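Notes: casting and continuity in long-running drama serials
Speaker: Carolina Seixas

Slide 1. Scope
Case used throughout: Tutow, 3 series, hospital drama. Script archive supplied by Annelies Kaufmann. Scene cards: 3000. Recast parts are tagged separately. 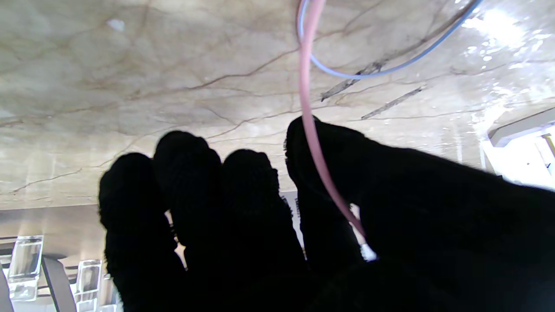 Slide 2. Recasting a lead
A recast works best between series. Viewers accept a new face sooner if voice and posture are kept. Silhouette carries much of this: black gloved fingers against a pale background read as a hand at once, with almost no detail. The Riedl part was reintroduced in the same way, in outline, before any close-up.

Slide 3. Episode length
Cuts of 20 seconds per scene are tolerated. Longer cuts damage the subplot. Pause for the Geduletti clip. 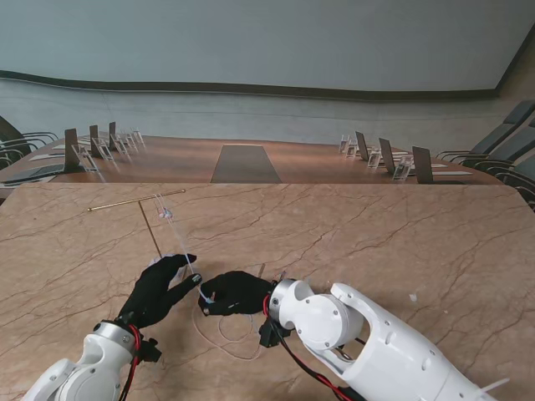 Slide 4. Finales
Compare the February finale with the draft ending. Take questions after the clip.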